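Gobelets double paroi : ça vaut vraiment le prix ?

tomau_38
On me propose pour notre buvette des gobelets en carton double paroi, noirs, avec couvercle, par carton de 200. Le vendeur de chez Bendidano jure qu'on se passe de manchon. J'y crois moyennement. Des retours ?

Kneath
Pris les mêmes en mars. La double paroi, d'accord. Le couvercle, beaucoup moins : sur 200, j'en ai gardé 185, les autres fermaient mal.

jidmont
Pas d'accord avec Kneath. Il faut appuyer sur tout le tour, pas juste au milieu. Chez moi, 2 ratés en un hiver.

Kneath
J'appuie sur tout le tour, merci. Un couvercle qui demande un mode d'emploi, désolé, c'est un mauvais couvercle.

jidmont
Je parle de ce genre-là, couvercle bombé :

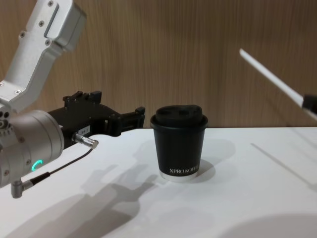
Gobelet noir double paroi, lettrage blanc en bas.

tomau_38
Le noir fait chic, mais ça ne me dit rien de la tenue au chaud. Je demande un échantillon avant de payer.

Commentaires

lulu_buvette : Et le tri, on en parle ?

marc-o : Un manchon sur du simple paroi me revient moins cher. Pas convaincu.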